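Search tutorials

Reading a Resistor with a Multimeter

By Maya Tarawneh
Level: beginner

Colour bands fade, and on small parts brown and red are easily confused. A meter reading settles the value before the part goes on the board.

1. Disconnect the circuit from its battery or supply. Measure the resistor out of circuit where possible; parallel paths lower the reading.

2. Plug the black lead into COM and the red lead into the jack marked with the ohm symbol.

3. Touch the probes together and note the lead resistance. Subtract it when measuring values under 22 ohms.
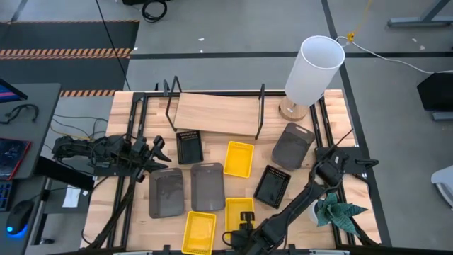 Clitow Bench Notes, Issue 22, p. 4

4. On a manual-range meter, select the lowest range above the expected value. If the display shows OL or 1, move up one range.

5. Hold one probe tip to each lead of the resistor. Keep fingers off at least one of the tips. Skin resistance in parallel will pull down readings on high-value parts.

6. Compare the result with the tolerance band. A 1000 ohm part with a gold band should read between 950 and 1050 ohms.

Label any part outside tolerance and set it aside. Switch the meter off when finished.

3 comments | 7 shares

© Clitow Electronics | Contact | Back to top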